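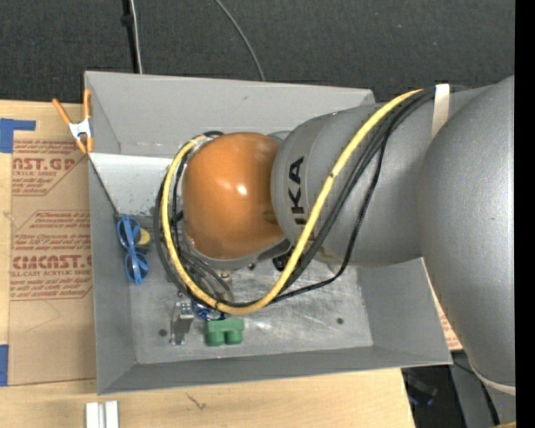 Everything gets put in one big bin now and I'm tired of it. I mean returns. The sweater that didn't fit, the lamp in the wrong white, the kids' boots ordered in two sizes because the size chart is a joke. We send them back and think of them as going back. Back where? A gray bin with sloped sides is as good an answer as any, and it's the last most of us will ever think on the matter. I shop online. I return things. I'm not clean here. But free returns are a bad deal and I'd like to see them go.

Start with the word free. I moved to Jelcombe in August and ordered curtains for the front room. Three sets, same window. Kept one. The other two went back in the box they came in, label already printed, no charge, thanks for shopping with us. Felt great. Then I thought about it a bit. A van came out, a van went back, a person opened the box and checked the hems and either folded it all up again or didn't. None of that is free. It's in the price of the curtains I kept. It's in the price of your curtains too, and you maybe measured your window first.

That's what bugs me most. The careful buyer pays for the careless one. I've been both and careless is cheaper, which is a dumb way to set things up.

There used to be a store on our main street, Giannakopoulos, fabric and housewares mostly. You could return things there. You had to walk in with the item and the receipt and look someone in the face and say why. Mild embarrassment – very effective. I took back one tablecloth in all the years I shopped there and I still remember the conversation. I had measured the table wrong. They took it back, no fuss, and sold me the right one. Nobody's feelings were hurt but I measured after that.

Now compare. Last winter I counted up my own order history because a friend and I had an argument over who was worse. 200 items in all. I had sent back a lot more than I would of guessed and I couldn't tell you why for half of them. Wrong mood, maybe. One was a kettle. What can be wrong with a kettle.

The usual answer is that people can't touch things online so they need the right to send them back. Fine. I agree, partly. Broken goods, wrong goods, goods that look nothing like the listing – take them back, pay the postage, say sorry. No argument. But wrong size because I ordered three sizes on purpose? That's a fitting room, and I'm asking strangers to drive it to my house.

So charge for it. 7 dollars a box, say. Enough to make you stop and get the tape measure out. Not enough to ruin anyone. Skendireck, where I get my work shoes, already does something like this and people howled in the reviews. I read a whole page of them. Then I looked at my own next order and I had picked one pair, one size, after actually reading teh chart. They fit.

Yes it's harder on people who live a long way out, or who can't get to a store, or whose size nobody stocks. That's a real problem and I don't have a neat fix. One free return a season on request might do. Or free if you drop it off at a shop, paid if a van has to come. Some stores could also just write better listings. Give me the width of the thing. Give me the length of the sleeve in inches and not a photo of a man laughing on a boat. My sister-in-law swears by Pillunum for towels purely because they print the weight and the size up top where you can find it. She has never sent one back.

I still have the box from the curtains, by the way, the one for the set I kept. It's in the hall with a pair of boots in it, half size too small. Label's printed. Going to offer them to the neighbor's kid first.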